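Search this site Go

The Great Cold of February

I have been ill, and I intend to be insufferable on the subject.

It began with a tickle at about teatime, the sort you can blame on a dry biscuit. By bedtime I had stopped blaming the biscuit. By three in the morning I was sitting on the edge of the bath, wrapped in a towel, wondering whether anyone had ever died of a nose.

My neighbour Vernon Cloutier does not get colds. He told me so over the fence while I was putting the recycling out in my dressing gown. He puts it down to cold showers and raw onion, and I can well believe that between the two of them people keep their distance. He then gave me a jar of something brown. I have put it at the back of the fridge with the other jar of something brown he gave me last year.

Everyone has a cure, and everyone's cure involves doing something unpleasant to a lemon. My mother's was hot lemon with honey and a spoonful of whisky, and as she got older the lemon was quietly phased out. My friend Nabila Cherkaoui swears by her grandmother's soup, which needs more than 80 cloves of garlic if you believe Nabila, and 8 if you believe the recipe she then sent me. I made the 8 version. I couldn't taste it, but the cat left the kitchen and didn't come back until the evening.

I did go to the chemist's, where there are two kinds of cold remedy, the one that makes you sleepy and the one that doesn't, and I bought the wrong one. I then spent an afternoon bolt upright on the sofa watching a programme about canal repairs with the full attention of a man guarding a bank. I know a great deal about lock gates now. Ask me anything. Please don't ask me to say "embankment" until my sinuses clear.

What really gets on my nerves is the etiquette. If you go into work with a cold you are a menace, and if you stay at home with one you are a malingerer, and if you ring in to discuss it your voice has to be bad enough to convince but not so bad that they think you're putting it on. I practised mine on the cat. When I finally rang, I got the answering machine and wasted a perfectly good croak on it.

On day four I made the mistake of reading up on the enemy. A cold can be any of a couple of hundred different viruses, so having had one is no great help with the next. I find this deeply unfair. I've put up with roughly 1,000 school assemblies, office parties and late-night buses, and you would think I'd have the full set by now.

They do at least make a handsome model. 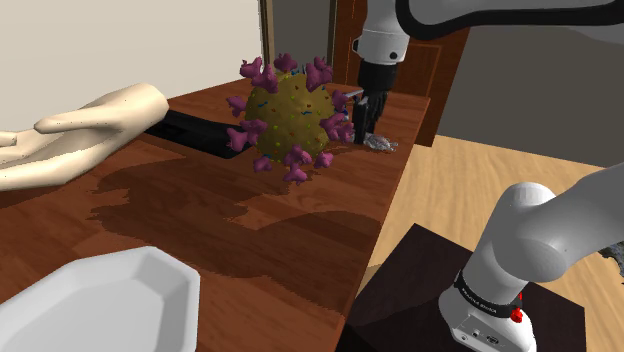
Purple spikes and all. Better looking than I was by day four.

I'm on the mend now, thank you, down to one handkerchief and a cough I save for when people ask how I am. Smell came back first. I was standing at the open fridge at the time, looking for the milk, and I can report that Vernon's jar has not been idle.

I'll take it round to Nabila's. She says she feels a tickle coming on.

Contact | Copyright, all rights reserved | Back to top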